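# Bostalau Bakes

A collection of dessert recipes and menu descriptions, gathered up by Aravind Devadiga

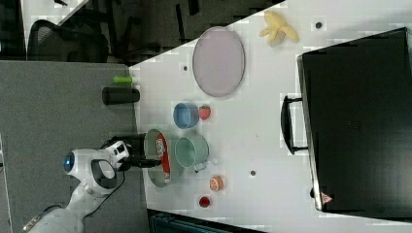 *Large plate and peeled banana on a white tabletop.*

Welcome, and thank you for stopping by! This README goes with the Bostalau Bakes data, a set of 2397 short texts about cakes, tarts, puddings, pastries and other sweet things. Most of them are the kind of blurb you find on a bakery card or at the back of a restaurant menu, and 599 of them also come with a full recipe. I started typing these up for my own pleasure (I have a weakness for old menus, and a much bigger one for custard) and at some point the pile was large enough that friends began asking for copies. So I have tidied it, given it a name, and put it where anybody can get at it.

Current release: January 14, 2018

## What you get

There are two files, both plain comma-separated text, saved as UTF-8 so that all the accents in crème brûlée come through in one piece.

- `blurbs.csv` has every description, one to a row
- `recipes.csv` has the recipes, one to a row, tied back to the blurbs by `item_id`

The blurbs file has 7 columns:

| Column | What it holds |
|---|---|
| `item_id` | A number that never changes from one release to the next |
| `name` | The name of the dessert, spelled as I found it |
| `blurb` | The description itself |
| `family` | Cake, tart or pie, pudding, pastry, frozen, cookie, or other |
| `main_flavor` | One word where I could manage it, two where I couldn't |
| `allergens` | Only those named in the text, separated by semicolons |
| `source` | A short code for the menu or notebook it came from |

The recipes file is simpler. It has the `item_id`, the ingredients with a vertical bar between them, the method as one long piece of text, the oven temperature in Fahrenheit, and the yield. Where the yield was given as something like "feeds a hungry family," I left it exactly like that, and I hope you enjoy it as much as I did.

## Where the texts come from

The biggest share came from the Bostalau bakery, which kept its counter cards in shoe boxes for years and very kindly let me carry them home a box at a time. The family there said yes to sharing all of it. A second batch came from the Plusteck tea room, whose menus change every June and get wordier each time (the lemon posset alone has four versions, and I kept them all). The rest is from a handwritten notebook that I call Joseph, after the name inside the cover. Joseph wrote wonderful recipes and had terrible handwriting, so please go gently with anything marked `JOS` in the source column. If a word beat me completely I put `[?]` in its place.

I typed the cards and menus by hand and then read everything through a second time against the originals. The notebook got three readings, with a lamp and a magnifying glass.

## How I sorted things

Deciding on a family was harder than I expected! Is a cheesecake a cake or a tart? I went with cake. Trifles are puddings. A strudel is a pastry, and so is a baklava, but a banana split is frozen even though you could argue for "other" all afternoon. Banoffee pie is under tart or pie. Anything with a choux shell is a pastry regardless of what's inside it.

For the main flavor I took whatever the blurb puts first, so a "chocolate and orange torte" is down as chocolate. That does mean the chocolate group is very large and the orange group is a bit thin. The full text is there in the blurb if you'd like to do it differently.

## Things to watch out for

**Please don't rely on the allergens column for feeding anybody.** It only repeats what the text says. A blurb that says "almond sponge" gets `nuts`, but a blurb that just says "sponge" gets nothing at all, and of course there is egg and wheat in there.

Measurements in `recipes.csv` are a mixture. The bakery weighs everything in grams, Plusteck likes ounces, and Joseph measured with a teacup. I haven't converted any of them. Oven temperatures I did convert, and those are rounded to the nearest 25 degrees.

Some desserts turn up more than once under different names. I took out exact copies and left the near ones.

I have baked a fair number of these but nowhere near all, so a recipe being in the file is no promise that it rises.

## Opening the files

Any spreadsheet program will do. If the accents look scrambled, use the import menu and pick UTF-8 instead of double-clicking the file. Should you want a smaller set to play with, the first 2000 rows of `blurbs.csv` are the bakery cards and the tea room menus, and everything after that is the notebook.

There is also a little script called `zundard.py` in the same folder. Zundard picks one dessert at random and prints its blurb, and I run it on evenings when I can't decide what to make. Type `python zundard.py --family pudding` if you're in the mood for something particular.

## Using and sharing

Use the texts however you like, for study, for cooking, or for a menu of your own. I'd be glad of a mention of Bostalau Bakes somewhere, and the bakery would too. Corrections are very welcome, especially from anyone who can read a word I marked `[?]`. Open an issue with the `item_id` and what you think it should say. I go through them when I have a quiet evening, so it may take me a little while to answer.

The next release should have the bakery's holiday cards in it, including the three kinds of gingerbread and a steamed fig pudding I have been trying to get the recipe for since last winter.

Related items

- Bostalau Bakes: bread and rolls
- Plusteck tea room menus, savory pages
- Reading Joseph: notes on the handwriting
- Zundard, the dessert picker
- Teacups to grams: a conversion table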